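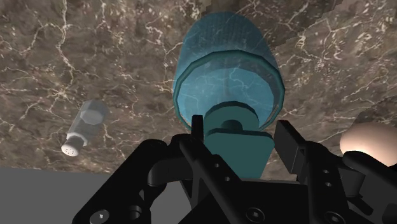
Teal bottle and black gripper, close up. Computer rendering.

Hot rocks are running the steam line at Plesberg

The heat store at the Medrano cannery in Plesberg went into regular service on Tuesday, and we're very happy to be writing that sentence after so many issues of writing "soon." Steam for the night shift is now coming from a big insulated box of crushed rock, charged with wind power from the Bredham line, and the old gas boiler is sitting on standby next to it.

If you joined the list recently, a quick catch-up. Medrano cooks, cans and sterilizes beans, tomatoes and soup, and all of that takes steam. The steam has always come from gas. The cannery looked at electric boilers a while back and liked them fine, but an electric boiler wants power at the moment you want steam, and the daytime price in Plesberg can be brutal. Meanwhile the wind farms up the Bredham line were being told to turn down on a lot of windy nights, when the town was asleep and the line out of the valley was full. So you had power with nowhere to go and a cannery burning gas a short drive away. It has bothered people here for years!

Grotetti's answer is a heat store, and it's a wonderfully plain machine. Electric heaters warm up air, fans push the air through a bed of rock, and the rock gets very hot and stays that way. When the cannery wants steam, the fans pull air back through the bed and across a steam generator, and out it comes at the same pressure the old boiler delivered. The bed at Plesberg holds almost 800 tons of rock, most of it from a quarry on the far side of the county. From a full charge it can carry the cook lines for 11 hours, enough for the whole night shift with some left over for the morning wash-down.

I got to walk around it with Ezequiel Orozco, who ran the installation for Grotetti and has been more or less living in the yard trailer since the foundation was poured. He's the sort of engineer who will stop mid-sentence to put his palm on a pipe lagging and grin. The outer wall of the store, by the way, is barely warm. You could lean on it and eat lunch, and I gather the crew has.

"People ask me what the clever part is," he told me. "The rock isn't clever. The ducts are where we lost our sleep."

He meant that pretty literally. The trouble with pushing hot air through a heap of stone is that air is lazy and takes the easy way. During the first heating trials it ran up along the walls and left a cool core in the middle of the bed, so the store looked full on the gauges at the top and then ran out of steam far too early. The crew had to dig out part of the bed, grade the stone again so the finer pieces weren't all in the center, and add baffles at the bottom. That cost the project eight weeks and is the main reason you kept reading "soon" in this newsletter. Since the repacking, the temperatures across the bed have been nice and even, and Ezequiel showed me the chart on his phone with the kind of pride most of us save for grandchildren. 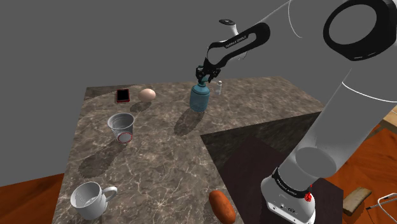 A robot arm holding a teal-blue bottle over a marble countertop. Computer rendering.

What the cannery floor noticed

Not a lot, and the crew took that as a compliment. The switchover was done between batches. The retort operators had been warned to watch for a dip in pressure when the first big cooker came on, and there was a small one, which the controls caught before the batch had to be held. One operator told me the steam sounded different in the header. Another said that was nonsense. I listened for a good while and couldn't tell you who's right.

The bigger change is for the people who plan the week. Medrano used to schedule its longest cooks for whenever the crew was available. Now the planner gets a forecast from Bredham each afternoon with the expected wind and price overnight, and the store decides when to charge based on that. If a calm spell is coming, it'll charge ahead, or the long soup runs move back a day. If neither works, the gas boiler picks up the load. It's still connected and it will be kept in working order through the first winter at least. A couple of readers wrote in asking whether that makes the whole thing a bit of a cheat. I don't think so. A cannery in tomato season can't stop for weather, and a boiler that mostly sits there burns very little.

Why the grid people are excited too

I'll try to keep this short, but it's my favorite part of the story. The line from Bredham is old and it fills up on windy nights. Upgrading it has been talked about forever, and it's going to happen, but towers and permits are slow. A big load at the Plesberg end that can come on when asked, and go off when asked, is useful right now. The store doesn't care if its charging gets chopped into pieces. It'll take an hour here and a half hour there, and the rock doesn't mind at all.

So the contract is written that way. Bredham can turn the heaters up or down within limits, and Medrano gets a better rate for letting it. The limits were the slow part of the negotiation, I'm told, with a lot of back and forth over how low the bed can be allowed to run before a Monday start-up. They settled on a floor that protects the first shift, and either side can ask to revisit it after a full season of data.

There's been a question about noise, mostly from the houses behind the loading dock. The store has two big fans, and on a still night during the trials you could hear them from the street. Grotetti has put silencers on the intake side and turned the outlet toward the rail cut. I stood at the end of the alley after dark and heard mostly the cannery's own refrigeration, but I don't sleep there, so if you do, please write and tell me. The cannery office is keeping a log and wants entries in it, good or bad.

What comes next

The pasteurizer line is the obvious candidate. It runs on hot water at a much lower temperature than the cookers need, and there's a good bit of warm air leaving the steam generator that could heat that water for free. The pipe route has been walked and marked with paint (that's the orange stripe along the warehouse wall, for everyone who asked). No order has been placed yet. Ezequiel would like to see a few months of steady running first, and he'd like a vacation, and I'd say he's earned both.

Grotetti is also talking with a laundry and a paper mill elsewhere in the valley. The mill is the tricky one, as it runs around the clock and would need a much bigger bed along with a stronger connection than it has today. The laundry looks easier. I'm hoping to visit in April, and if they let me bring a notebook I'll report back with everything I can.

Come and see it

Medrano is opening the yard for visitors once the spring rush eases off. You'll get to see the control room, the fans and the outside of the store, plus a tub of the same rock at room temperature so you can pick a piece up. It's heavier than you'd guess. Closed shoes are required, and kids are welcome with an adult. Sign-up goes through the cannery's front office, and groups will be kept small as the walkway beside the steam generator is narrow.

If you have questions you'd like put to the crew, reply to this newsletter and I'll pass them along. There were some great ones after the last issue, including a long one about thermal expansion and what it does to the walls. Ezequiel has promised a proper answer with a sketch, and it will run next time.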